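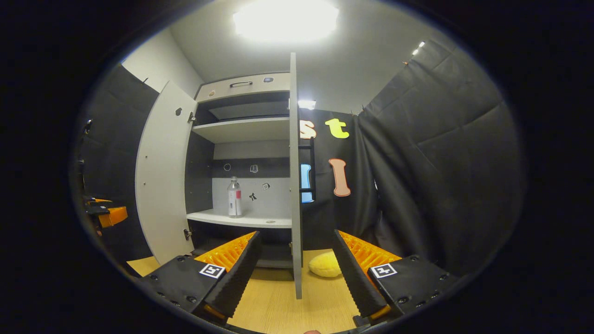
Wanted: people who own small cabinets and have lost control of them

Cloutier is looking for 20 participants for a study of small storage this March. We want the cabinet on the table, the one with a drawer on top and a shelf underneath, where a single bottle has somehow claimed the whole shelf. Stickers on the doors are welcome. We will not ask who put them there.

You will empty the thing, put it all back the way you think it should go, and then defend your choices to Thérèse Robichaud, who has heard every defense of the junk drawer and remains polite. Plan on almost 300 minutes over two visits. There is coffee. It is fine coffee.

No experience needed. Professional organizers may apply but should expect to be outnumbered. Write to Thérèse at the Jonside office with a few lines about your cabinet and your worst shelf.

Filed under: Calls & Openings, Home Storage
11 comments | 591 shares

Recent posts
Flavano seeks pantry testers
Part-time shelf fitter, Trurker
What we learned from your drawers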